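Laundry corner, Kirham house

Gallery page for the laundry corner. Short one, typing this between loads. Ľubica Šťastný says the September changeover at the Bandov place is coming up, so hello to everybody who shares the key. Comments are open, be nice.

Quick background for the new people. The house came with hookups and nothing else. We got by on the laundromat on Ďurica street for 3 months, which was fine til it wasnt. Then we got this front loader. The shelf from Fliltent is still in its box in the hall, so no pictures of that yet. Total spend on the corner so far: 107 for hoses and fittings, plus the washer. Not going through the receipts here.
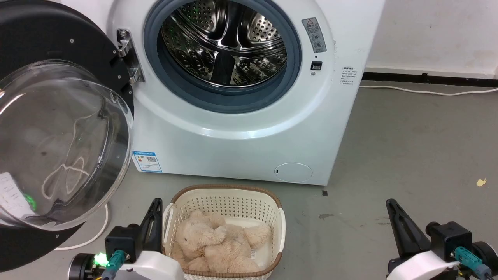
Loading goes better if you open up all the way first. Door right back on its hinge, basket on the floor in front of the drum, then feed things in a handful at a time. The white basket with the brown rim is the one for this job – low enough to scoop from without bending double. Big stuff first, sheets and towels, socks after. Check pockets. CHECK POCKETS. Tissues are the worst, they get into everything and then you're picking white fluff off black jeans for a week.

Whites and darks, do what you like with your own. House towels go separate, warm, normal spin. Half a cap of liquid is plenty, the cap is huge. More soap just means a second rinse and another forty minutes of waiting around.

A word on the rubber ring around the opening. It needs a wipe after the last load of the day, old cloth, all the way around and into the fold at the bottom. Hair collects there, also coins. Ľubica found a whole earring last time and it wasnt hers. Still on the windowsill in the kitchen if you're missing one.

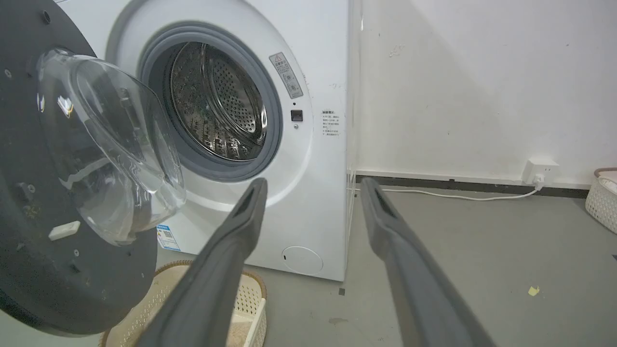 Door open, drum and gray gasket. Round filter cover is down in the lower right corner.

About that filter. Once a month, whoever is here. Switch off at the wall, towel down, shallow tray under it, open it slowly and let the water come out on its own time. Pull the lint, rinse, screw back in snug. Then run a short rinse and look at the floor after. I do mine after 9 at night when noone wants the machine, but any time is ok.

Leave the door open between washes please! Wide, not just a crack. Shut it and the drum smells like a pond by morning and then the towels do too.

Floor – bare concrete, cold on the feet, sweeps up in a minute. I keep meaning to paint it and then looking at the price of floor paint. Somebody suggested a mat, I'm against, mats stay damp underneath. Happy to be outvoted.

Still to do:
Shelf up, once we find the right wall plugs
Hook for the wiping cloth
Second basket for the clean stuff so it doesnt go back in the dirty one
Print the wash times and tape them up somewhere, the panel is not self explanatory

The counter on this page says 1,109 views, for a washing machine, so hello to whoever you all are. Shelf pictures when there's a shelf. Load's done, gotta go.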